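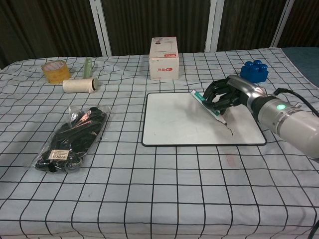
Pool car inspection: Rillar estate, Stekberg office

Date: 5th May
Inspected by: Henrike Brandes
Miles since last inspection: 1,434
Last inspection: December
Result: stays in use, two jobs to be done, one to watch

Mark each line OK, ACTION, WATCH or N/A. Write a comment for anything that isn't OK, and for anything the next person should know. The sheet goes in the car folder and a copy goes to the insurer with the yearly return.

Before you start

Park on level ground, handbrake on, engine off. Let the engine cool before you open any cap under the bonnet. Don't go under the car. If something underneath needs looking at, book it in with Ó Riain.

1. Papers and keys

Insurance certificate in folder: OK
MOT in date: OK
Service book up to date: OK
Comment: The last service stamp is there but the invoice isn't. I've asked Ó Riain to send another copy.
Both keys accounted for: OK
Comment: The spare had been put back on the wrong hook. It is now with the other spares in the key cupboard. The battery in the main key is weak and you have to stand close to the door for it to work. New one ordered.
List of permitted drivers: ACTION
Comment: One driver on the list has left and a new starter isn't on it. Anyone not on the list isn't covered, even for moving the car across the yard. The new starter has been told not to drive until the list has been changed and the insurer has confirmed it in writing.

2. Tyres and wheels

Tread, front left: OK
Tread, front right: OK
Tread, rear left: OK
Tread, rear right: WATCH
Comment: Legal, but more worn on the inside edge than the other three. The fronts are even. Asked Ó Riain to check the rear alignment when the car goes in. Measure this one again at the next inspection, inside edge as well as the middle.
Pressures, all four: OK
Comment: Rear left was 5 psi under and I've brought it up to the figure on the door pillar. No nail or cut that I could find. If it drops again, book it in.
Wheel bolts all present: OK
Spare wheel: N/A
Comment: This model has a sealant kit. The kit is in date.
Locking wheel nut key: OK
Comment: In the glovebox, in the small pouch. Please leave it there.

3. Lights and glass

Headlights, dipped and main: OK
Sidelights and number plate lights: OK
Brake lights: OK
Comment: You need a second person for this one, or back up to the garage door and look for the reflection.
Indicators and hazards: OK
Fog light: OK
Windscreen: WATCH
Comment: Small stone chip low down on the passenger side, outside the area swept by the wipers. It was on the December sheet and hasn't grown. Chip repair is covered under our policy without an excess, but a replacement screen isn't, so it makes sense to get it filled. I will add it to the Ó Riain booking if they can do it on the same visit.
Mirrors: OK
Wiper blades: ACTION
Comment: Driver's side smears badly and the rubber is split at the outer end. Replace the pair.
Washers, front and rear: OK
Comment: Topped up. Use the mixed stuff from the store, not plain water.

4. Under the bonnet

Oil level: OK
Coolant level: OK
Brake fluid level: OK
Battery clamp and terminals: OK
Visible leaks: OK
Comment: There was a damp patch on the ground under the front of the car. It was clear and had no smell, and the air conditioning had been running. Nothing on the hoses.

5. Inside the car

Seat belts, all five, pull and lock: OK
Comment: Middle rear belt was trapped under the folded seat. Freed and tested.
Head restraints fitted: OK
Comment: One rear restraint was in the boot. Refitted. If you take them out to load something long, put them back before the next person takes the car.
Horn: OK
Warning lights go out after start: OK
Handbrake holds on the ramp: OK
Child seat fixings: N/A
Loose items in cabin: OK
Comment: Two bottles removed from the driver's footwell. A bottle under the brake pedal is a real risk, so please use the door pockets.

6. Speed alert and trip recorder

Humik unit fixed firmly: OK
Light shows on ignition: OK
Speed alert sounds: OK
Comment: Tested from the menu while parked. The volume had been turned right down. It is now back at the middle setting and should stay there. The policy discount depends on the unit working with the alert on.
Trips uploading: OK
Comment: There is a gap of 36 hours in the record in the week before last. The car wasn't booked out, so this looks like poor signal in the underground car park. I have noted it here in case the insurer asks.

7. Emergency kit

Warning triangle: OK
High-visibility vests: OK
First aid kit: ACTION
Comment: In date, but the foil blanket and the large dressings have gone. Taken from the office stock and replaced the same day. If you use something, write it on the booking sheet.
Torch: OK
Accident report form and pen: OK
Comment: The old form had last year's policy number on it. Swapped.

8. Bodywork

New damage since last sheet: OK
Comment: None. The scrape on the rear bumper and the dent in the nearside rear door are both on the December sheet and have been reported. Don't report them again.

Actions

Wiper blades: order and fit, Henrike Brandes, this week.
Driver list: send changes to the insurer, office manager, before the new starter uses the car.
Rear alignment and chip repair: Ó Riain, booking requested. Car off the road for one morning.
First aid kit: done.

Next inspection due in 6 months, or sooner if the car is in any kind of collision, including a bump in a car park.

Signed: H. Brandes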